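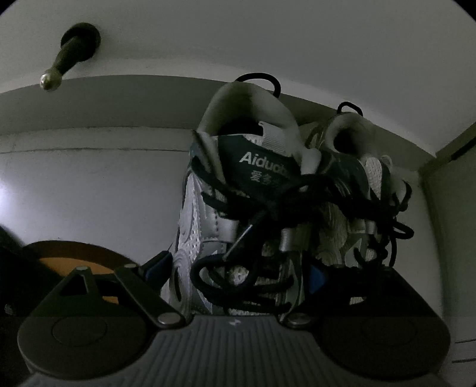 Ticket 1347: Swale not holding water, lower paddock
Status: Closed - partly resolved
Opened: 2/11/21
Site: Umali, heavy clay, gentle slope to the south
Category: Earthworks / water

Problem as reported

We put in a swale on contour along the top of the lower paddock in May, following the Trelum planting plan. It is 45 metres long with a level sill at the east end. The plan says it should fill in a decent storm, sit full for a day or two and soak into the bank where the young fruit trees are. Ours fills at the west end only and is empty by the next morning. The trees on the east half look no better than the ones with no swale at all.

I was doubtful about digging a swale in clay in the first place and said so when the plan arrived. I would like to know whether this is a fault in the digging or a fault in the idea.

Already tried

- Raked the leaves and silt out of the bottom
- Walked it in the rain twice
- Added straw to the bank, as advised in the planting notes (no difference that I could see)

Reply 1 - support

Thanks for the detail. A swale which empties quickly on clay usually has a leak, and the most common cause is a mole run or an old land drain. Please check the downhill side for wet patches. We would also suggest a course of Porano soil conditioner in the bottom of the swale, which helps the soil structure and encourages water to spread evenly.

Reply 2 - customer

I don't see how a powder makes water spread evenly along a ditch. Water goes to the low end. If it is all sitting in the west, then the west is low, and I can't find anything on the Porano bag that says otherwise. It gives no rate for clay and no results from anywhere, only a picture of a carrot.

I'll look for the land drain. The field was arable before we had it so there could well be one.

Reply 3 - support

Understood, leave the conditioner for now. Could you check the levels before digging anything? A water level made from clear hose is good enough. Take a reading at the bottom of the swale every few paces and write them down in order.

Reply 4 - customer

Done, with the hose and two marked sticks. The bottom drops 190 mm from east to west. The contour was pegged out with the Hidurard laser level we hired, and I was told that it couldn't be wrong. I suspect the tripod sank on the soft ground partway along, as the pegs are good up to the old gatepost and then start to wander. Nobody checked it against anything at the time, me included.

So that explains why the east end is dry. It doesn't explain where the water goes overnight.

Reply 5 - support

Agreed, these look like two separate faults. For the second, dig a small trial hole on the downhill side wherever the grass is greenest, and look for clay pipe or gravel. Please ring for buried services first if you have any doubt about what is down there.

Reply 6 - customer

Found it. Red clay pipe, running straight downhill under the swale and still working very nicely, by the look of the ditch at the bottom. The digger had broken the top of it and the swale was emptying down the hole.

I dug out a length on each side, plugged both ends with puddled clay and packed the gap in thin layers. I did think about leaving it alone, as a field drain in wet clay is doing a useful job, and I'm still not sure the trees want more water in winter than they get already.

Reply 7 - customer

First proper rain since. The west end filled and was still holding on the fourth morning, which is longer than the plan says is good for the roots. The east end is dry, as expected, because I haven't regraded it yet.

What I intend to do:

1. Put in 4 low check banks across the bottom so that the water stands in steps. Less digging than relevelling the whole run.
2. Cut a second sill at the west end, a bit lower than the first, so it can't sit brim full for a week.
3. Leave the last few trees unmulched and compare them next summer.

I would still like someone to tell me what this does for trees on clay that a few buckets in a dry spell would not.

Reply 8 - support

The check banks are a sensible fix. Line the new sill with stone or turf before the next heavy rain or it will cut down quickly. On the last point, we have no side-by-side results for heavy clay and would be glad to see yours. Closing this ticket, please reply to reopen.

Reply 9 - customer

Fine to close. Please take the conditioner advice off the standard reply for leaking swales.

Related tickets

Pond liner lifting after high water table
Comfrey coming back through sheet mulch
Goat fence shorting in long grass
Which way should rows run on a wet slope?
Willow cuttings rotting at the base

Trelum Land Support | Contact us | Terms of use | Back to top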